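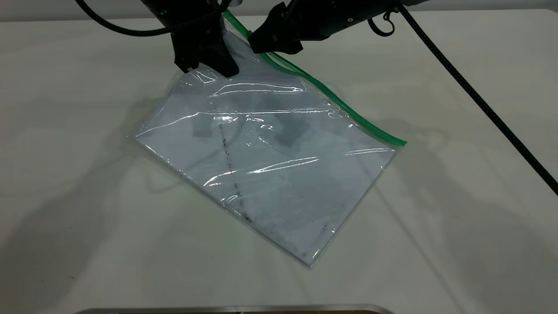

Varach wants it noted that the last open day ran on no checklist at all and everyone went home with the same number of fingers. Noted. The checklist stays.

Plernley site, public demonstration, two-arm bagging station
Inspected Friday, July 1, 2022, before doors

1. Emergency stop within reach of presenter. PASS. Also within reach of a seated six-year-old. Move it up.

2. Floor line 6 feet from table. PASS. Tape is new and very yellow. Visitors will stand on it anyway.

3. Cables over table clear of both arms through full travel. PASS WITH COMMENT. Watch the long one on the right side when the arm swings out.

4. Grip force set to demo level. PASS. Zip-top bags only. No volunteered phones, hats or sandwiches.

5. Bag and cloth supply. PASS. 454 bags in the cupboard, which should see us through November and possibly retirement.

6. Tabletop clear of tools. PASS, second try.

7. Room limit of 28 posted at door. FAIL. Sign says "Welcome." Sternitport office to send a proper one.

8. Presenter briefed not to say "perfectly safe." PASS. Presenter sulking.

Open items: 1, 7. Recheck before first group.

Signed, Sarkar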